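Gukeck Slate

The Gukeck Slate is a low-cost e-reader and note-taking device sold by Brekex, a small electronics company that began by refurbishing school laptops. It was designed under the direction of Maximiliano Prieto, who had spent a good part of his career fixing other people's cracked screens and wanted to make something that could be opened with an ordinary screwdriver. It has never sold in enormous numbers, but the people who own one tend to be terribly fond of it, and a lively trade in spare parts has grown up around the thing.

Development

Work started under the project name Mateos, which survives in the file names of the early firmware. The first prototypes used a colour display, later dropped in favour of a plain grey one when the battery would not last through a school day. Production was handed to Drastton, a contract assembler, and the finished model went on sale in October with 14 days of reading time claimed from a single charge – a figure most reviewers came fairly close to, so long as the wireless was switched off.
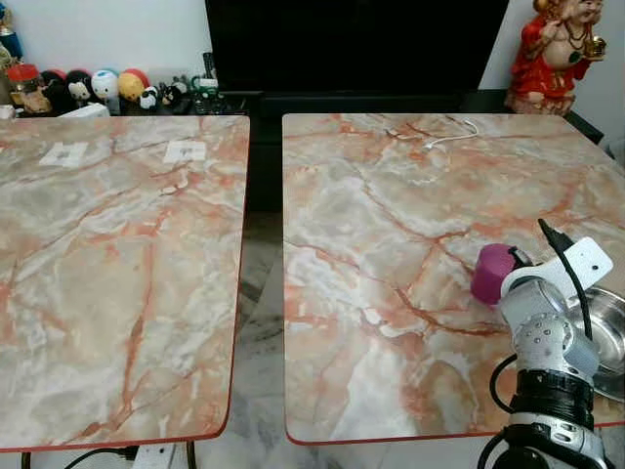 Can the battery be replaced at home?

The battery sits behind a back cover held by six screws and unplugs from the main board without any soldering, so most owners manage the job themselves with the printed guide.

Hardware and software

The standard model has 31 gigabytes of storage left for the owner's books once the system has taken its share, and a memory card slot on the bottom edge for anybody whose library has got a bit out of hand. Notes are written with a passive stylus, which lives in a groove along the spine and is, sad to say, rather easily lost. The software opens the common e-book formats, and a favourite feature among students is the split page, with the book on one side and handwriting on the other.

Reception

Reviewers praised the matte screen and the generous repair policy, and grumbled about slow page turns in large PDF files. A firmware update released in August 2025 sped these up considerably and added a larger type size, long requested by older readers.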